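The Long Manners of Short Arms

How one sorting hall wrote its house rules for robots, and why they keep rewriting them

May issue
By the Workshop Desk

If you come in by the side door at Grukeo, the first thing you'll meet is a clipboard. It hangs from a nail at chest height, and on it, in a plastic sleeve gone soft at the corners, is the list everybody calls the house rules. It runs to 20 lines now. It began with 3, and I was lucky enough to spend a long, happy Monday hearing how it grew (with a good deal of coffee, and a pastry I hadn't planned on).

The robots here pick things up and put them down. That sounds easy until you try to write down what a good pick is, in words a new person on the floor can use at seven in the morning. The first three rules were what you'd expect: know where the stop button is, keep your hands out of the reach while the arms are live, and tell the room before you start. Fine rules, all of them! But they covered the people and left the work itself to luck, and when the crew moved on to parts with cables attached, luck started to run a little thin.

Cables are the great teachers in this business. A plain block goes where you carry it, but a part with wires on it brings along a tail, and the tail has ideas of its own. It will hook on a wall, or go looking for its neighbor's tail. So rule seven says one part to a compartment, and rule eight says you lift the body, never the leads. Rule nine, my favorite, says that the lift isn't over until the last wire is clear of the box. Someone has underlined "last" so hard that the pen went through the paper.
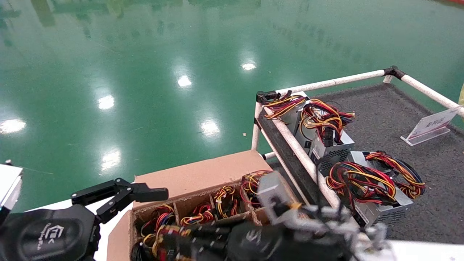
A power supply comes up in the right hand, wires still trailing into the box, with the left gripper open over the cardboard.

It's slower than a person would be, and the crew will cheerfully tell you so. They keep a logbook all the same, and it had reached 628 lifts on the day I visited, each with a line for what was picked, how it was held, and whether anything snagged. A snag gets written down even when the part lands exactly where it should. I liked that very much. In so many places a thing that comes out all right gets no ink, and then one day it doesn't come out all right and there's no trail to follow back.

The form itself is called a Koval sheet, after the old in-house project that first used it, and it has 2 boxes at the bottom that must be filled in by different people. One is for whoever ran the session and the other is for whoever watched. The watcher can stop the work at any time without giving a reason, and the rule says, in capital letters, that no one may ask for one until after lunch. (I was told this was written following a lively morning. I didn't press.)

Not everything on the clipboard is settled. The sister shop, Gemico, wants the cardboard dividers standardized, with the same height and the same spacing in every box, so results from the two floors can be laid side by side. The Grukeo people are fond of their mixed bag of boxes and argue that the real world doesn't ship in matching sets. They've been going back and forth over it since winter, very politely, and I can see it both ways. For now each sheet has a space to note the kind of box, and both shops fill it in.

The next revision, which goes by the name Grarnent, will add a section on handing a part from one arm to the other, and there is already a pencil draft of it tucked in behind the sleeve. It had four crossings-out when I looked, and a coffee ring, and a note in the margin that said "ask the night crew."

RELATED
Who Gets to Press Stop?
A Kind Word for the Logbook
Packing Cables So They Come Out Again
Letters: Your Shop Rules, Part Two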